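Subject: Re: [belovora-house] Microwave in the shared kitchen

On Sat 1 July the house list wrote:
> The new microwave stands on the worktop since this morning.
> The labels are in Chinese and I could not find an English
> manual. Can somebody tell us how to set the time?

Hello all,

I have used it 2 times now, so I can help a little. The three marks in a row under the display are for time: 10 seconds, 1 minute and 5 minutes. For soup I press 1 minute, stir, and then 1 minute again. The button with minus and plus I did not try yet. I would also leave the two beige ones above it until we have a translation.

Please cover your food. The old Drello was very dirty inside and I spent 77 minutes of my Sunday cleaning it.
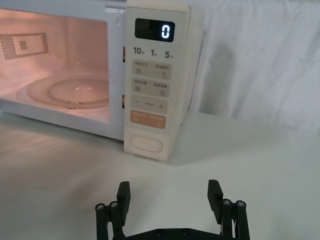 Ragnarsson wrote back to me that the big oval button at the bottom should open the door, and that one must not pull at the door itself. He asks also that the glass plate is washed by hand and put back the same evening.

If a manual comes before August, I will hang it by the fridge.

Kind greetings from the second floor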